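Workshop Tips: Setting Up a Simulated Bench for a Home-Built Gripper Arm

Posted July 6, 2020 by Cillian Coughlan

These notes cover the simulation side of the two-finger arm under construction at the Siltmont shared workshop. Most of it applies to any small arm with a parallel gripper.

Model the fingers first. Measure the printed parts with calipers and enter the sizes in millimeters. Plain blocks are good enough for the collision shapes. Fine mesh detail slows the solver and gains nothing at this stage.

Fix the units before importing anything. One of our meshes came in at inches and the arm spent an evening pushing at an object the size of a shed.

Keep the background a flat gray. Add clutter later, one item at a time, and save a copy of the file after each.

Mix the shapes. A power drill is a good hard case: the weight is uneven and the handle is the only sensible grip. Small cubes test finger alignment. A flat pad tests how low the fingers can go before they hit the surface.

Set friction per object. A single global value made every grasp look better than it was on the real arm.

Mount the virtual camera where the real one will go, with the fingertips in view. Check this again whenever the bracket is changed.

Log every run to a plain text file. The November build has 718 attempts on record, and almost 542 of those used the old finger pads, so they are kept in a separate folder.

Back up the scene file before updating the physics package.
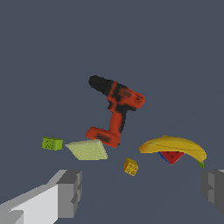

Simulated bench with the gripper open: drill, blocks, pad and banana.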